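Residential Storage and Decluttering Program
Progress report to the Fogh Fund, second reporting period
November 2022

1. Status

The Ludholm work package is on schedule. Landura has completed the baseline inventory in all 27 participating homes and has started bedroom sorting in the first group. Kitchens and hallways were finished in the previous period and are not covered again in this report. Spending to date stands at 73 percent of the approved budget for the period, with the remainder committed to containers and the spring follow-up visits.

2. Bedroom sorting: method

Bedrooms produce the largest share of small unsorted objects. Necklaces, bead strings, straps, cables and chargers are usually kept on open surfaces, where they tangle and are moved from place to place each time the surface is needed. The protocol assigns these items to one open-top container per room during the first pass. Separation by type is left to the second pass. Bags and packaging on the floor are dealt with after the container has been filled.

The container is placed on the floor within reach of the bed, because the bed is the surface most often used for laying things out. Households may use a box they already own. A patterned or printed box is acceptable if the opening is wide enough for a chain to be lowered in without folding. Chains and bead strings go in one at a time, held at one end and let down slowly. Dropping them in as a bundle was tried in the first three homes and discontinued.
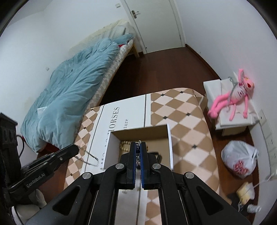
Straps are placed in the same container during the first pass. This was a change from the original plan, which called for a separate pouch. The pouch was small, was often mislaid, and added a decision at a stage where the aim is to clear surfaces quickly. Sorting straps from jewelry in the second pass takes little time.

Paper found on bedding is set aside for the household to read. It does not go into the container. Plush toys and other soft items are left where they are until the second pass unless they block access to a door or a cable. Bedding is not folded or made up by program staff.

3. Containers

Of the 200 containers budgeted, 82 have been issued. Demand is lower than forecast, mainly due to the use of boxes already in the home. We propose to hold the remaining stock at Ludholm and to place no further order before March. The Stesarus labeling sheets were delivered in the correct size after one return. Labels are applied at the end of the second pass only, since contents change between visits.

4. Deviations and open issues

Tangling inside the container remains a problem with fine chains. Beaded strings are less affected. Two options are under review: a card insert with slots along one edge, and a shallow tray that rests inside the opening. The insert is cheaper — it can be cut from scrap — but reduces the usable width. A decision is needed before the second group starts.

Cable handling is not yet consistent between teams. Some coil cables and leave them at the wall; others place them in the container. The written instruction will be revised so that any cable still plugged in stays in place.

5. Next period

Complete the first pass in all remaining bedrooms. Begin the second pass in the first group. Test both tangle-prevention options in four homes each and report the time used per room. Submit the revised cable instruction to the Fund with the next financial statement.

No change to the total budget is requested.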